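How to Run a Packet Sorting Station With a Hand-Held Gripper

These instructions are for the student robotics club session we call the packet table. Students pick up soft and hard packaging with a hand-held gripper, move it from one part of a table to another, and log each attempt. The recordings go into the Ginon project folder and are used later in the term to plan the arm's motions. A full session takes two hours with a group of 6. With fewer students it goes faster, but you will get tired hands.

What you need

A table with a plain, light top. One gripper per pair of students. A set of packaging: sauce sachets, seasoning bags, caps, spouts, small clear boxes. Masking tape, a notebook, and a timer. We also keep a bag of spare screws for the finger mounts.

Buy packets that are full and sealed. Empty ones slide away when the fingers touch them. Check each packet for leaks by pressing it flat between two sheets of paper towel.

Setting up the table

Wipe the top and let it dry. Turn off any desk lamp that shines straight down, and use the ceiling lights only. Put the packets toward the far side so the student has to reach. Leave clear space in front of them to open the gripper and line it up before going in.
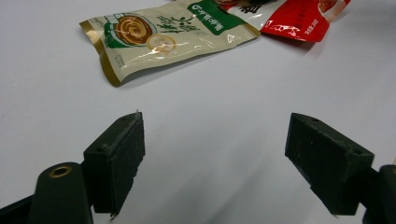 Start every new student on a single sachet. They should open the gripper all the way, hold it still over the near part of the table, and count to three before moving. Two packets placed so they overlap, like the cream one and the red one on our table, are harder than one alone, so save that layout for the second round. Where one packet sits partly on top of another, have the student take the top one first. Shiny foil also throws bright streaks off its creases, and in the Gallitz group's recordings those streaks were the most common reason the software lost the edge of a packet. If you get the same problem, turn the packet a little and try again before you change the lights.

Picking up a flat packet

1. Bring the fingers down until they just touch the table on either side of the packet. If the packet is wider than the opening, go for a corner or a sealed end.

2. Close slowly until the foil starts to bunch up between the fingers.

3. Stop closing. Squeezing more does not help and can split the seal.

4. Lift straight up to the height of a coffee mug. Hold it for a count of two.

5. Move to the drop area, lower until the packet touches, and open.

Most beginners drag the packet sideways as they lift. Tell them to keep their elbow off the table and move from the shoulder. Write down every drop, including the ones that happen right at the end.

Picking up a hard part

Hard parts such as spouts and caps need a different approach. The grip is narrow and the part can spin. Come in so that the fingers meet the flattest faces, and close until you feel the part stop moving. Grip below the cap if there is one.

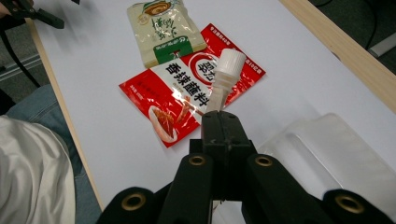 Once the part is off the table, check that it has not tipped. A few degrees is fine for the drop, but if it leans more than that the student should set it down and start again. Do not let a partner straighten it by hand during a recording. We had to throw out most of a June session over this, and it took the students two more afternoons to redo it.

Logging

Each pair fills in one line per attempt: item, start position, picked or dropped, and a short comment. Save the recordings with the item name first and the pair number second. Our goal for the term is 300 good attempts, and we need at least 200 before the Kongkaew meet to have enough for the practice runs. Last year's club finished with 613, but that counted drops as well.

Looking after the grippers

Wipe the fingers after each session with a damp cloth. Look for rough edges and bits of frayed material on the tips, and trim them with small scissors. Check that the joints move freely and that the screws are snug. Route cables away from where people put their feet, and unplug before you move the table.

If a gripper does not open fully, put a strip of tape on the handle and set it aside. The repair steps are in the Javent build notes, in the section on linkages. Replace both fingers as a pair.

Contact the club desk with questions or corrections | © Student Robotics Club, Ginon Project | Back to top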